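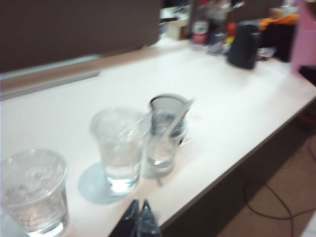 Transparent object grasp failure is a class of fault in robotic manipulation in which a gripper misses, tips or crushes an object made of clear plastic or glass. The term covers errors in sensing as well as errors in motion. It is most often reported in tabletop work with drinking cups, bottles and laboratory ware, where the object is light, thin-walled and partly filled with liquid.

Causes

Most depth sensors assume that a surface reflects light back toward the sensor. A clear wall lets much of that light through and bends the rest. The sensor then returns no reading for the object, or returns the depth of whatever stands behind it. On a white surface under bright light the problem is made worse by glare. Highlights on a rim may be taken for an edge, and a shadow beside a cup may be segmented as part of the cup.

Overlap between objects is a second cause. When two clear cups stand close together and one is seen partly through the other, their outlines merge, and the planner may place the grasp point between them. Straws and stirrers add a further error, as they extend the apparent outline of the cup well past its rim.

A third cause is motion blur in wrist-mounted cameras. Blur is greatest while the arm is moving, and a controller that updates its grasp estimate from these frames may shift the target in the last part of the approach.

The Millholm fault

A frequently described case is the fault recorded at the Millholm test site in January 2020. The arm was a Sketer bench unit with a two-finger gripper, running pick-and-place software supplied by Hoekstra. The task was to lift clear cups holding small amounts of water and set them down at a marked position.

In a run of 19 attempts, 9 ended in failure. In five of these the gripper closed short of the cup and pushed it along the table. In three the fingers came down on the rim and the cup tipped. In the remaining attempt the cup was lifted but squeezed until the wall buckled, and water reached the wrist connector. The arm went into a protective stop and could not be restarted until the connector had been replaced.

The site log first listed the cause as gripper wear. A later review of the recorded frames found that the estimated cup position had moved toward the neighboring cup during the final approach in all five of the short grasps. The rim strikes were traced to a height estimate taken from the top of a stirrer. The crushed cup was put down to a force limit that had been set for rigid containers and not changed.

Safety aspects

Spilled liquid is the main hazard. Water on a tabletop can reach cables, floor sockets and the arm base, and a wet floor is a slip risk for staff. Broken glass is a lesser concern where plastic is used. An unplanned stop with a cup still held is also treated as a hazard, because releasing the gripper by hand requires reaching into the work area.

Mitigation

The revised procedure at Millholm, adopted in March, fixed the grasp target before the last part of the approach and ignored later camera updates. Grip force was lowered and a contact check was added before lifting. Minimum spacing between cups was written into the task setup, and the wrist connector was fitted with a sealed cover made by Grostari.

Other methods in general use include polarized imaging, learned depth completion and tactile sensing at the fingertips. Marking the cups with opaque tape is effective but is usually avoided in testing, as it removes the condition under study.

See also: Depth sensing; Grasp planning; Protective stop

Contact us | Copyright and terms of use | Back to top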